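The van break-ins on Hirnau Street

27th March

I've had a few messages asking what happened on our street, so I'm writing it down once and I'll point people to it.

Three vans were broken into overnight, all parked on the stretch between the Costa and the tire place. One of them was mine. The other two belong to a plumber who rents the unit behind us and a couple who deliver flowers. All three had the side door lock punched in. The thieves took tools from mine and the plumber's. The flower van had nothing in it except buckets, and they left those.

I found it at twenty to six, when I went out to load up. The side door was shut but not latched, and the lock had a hole in it the size of a dime. I looked inside, saw the shelves were bare on the left side, and went back in to call it in. I used the non-emergency number because there was no one there by then. I was on hold for a long time. The dispatcher gave me an incident number and told me not to touch the handle or the door edge, which I had already done.

An officer came a little after nine. She took photos of all three locks, dusted my door and got one partial print that she said was probably mine. She asked for serial numbers. I had them for two of the drills and nothing else, and that turned out to be the most useful thing I could have had and also not nearly enough.

What they took

Two cordless drills, an angle grinder, a laser level, a box of bits, and a wet saw that I had owned for eleven years. The replacement cost comes to more than my insurance will pay. My policy covers tools in a locked vehicle up to a limit, with a deductible of 300 dollars. The wet saw was old enough that they valued it at almost nothing. A new one is 419 dollars before tax, and I need it for a job in April, so I have ordered it already.

The plumber lost more than I did. He carried a separate tool policy, so he may come out of it better.

The cameras

There are two cameras on that part of the street. The one over the Costa door points at its own outdoor tables and shows the curb only at the very top. The manager was nice about it and let the officer see the recording, but all you get is headlights going past. The other is on the tire place. It picked up a light-colored pickup stopping at 2:50 and leaving some nine minutes later. You can see two people. You can't read the plate.

I had a camera of my own, a Stovo, mounted on the porch. It was offline. The battery had run down the week before and I had dismissed the warning on my phone. I have since put it on a wired adapter.

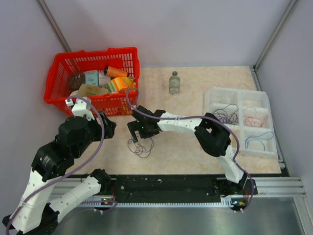

What I've changed

The van now has a deadlock on the side door and another on the back. They are separate from the factory locks and need their own key. A locksmith fitted both in a morning. He told me he had done several vans that week from the same part of town, and that the punched lock is the usual way in because it makes very little noise.

I take the expensive tools inside at night. It adds ten minutes at each end of the day and I don't enjoy it, but the hall closet is free.

I wrote down every serial number I could find and took a picture of each plate. The list has 83 entries if you include the small stuff. I also engraved my zip code and house number on anything with a hard case.

I looked at a tracker from Puvley that hides inside a tool case. It needs a monthly plan, so I'm holding off for now.

Where the case stands

It's open, and that's about all I know. The officer called once to say that the same pickup might be tied to break-ins on the other side of the highway. She asked me to check the pawn shops and online listings and to call her if I saw anything, and not to arrange to meet a seller myself. I've looked most evenings. There was one grinder that could have been mine, but the photo was too dark to see the scratches on the guard. I sent her the link anyway.

If you live between the Costa and the railroad bridge and have a camera facing the street, please check that night between 2:30 and 3:15. Even a clip of the truck turning would help. You can give it straight to the police, or send it to me and I'll pass it on with the incident number.

I'll add to this post if anything comes of it.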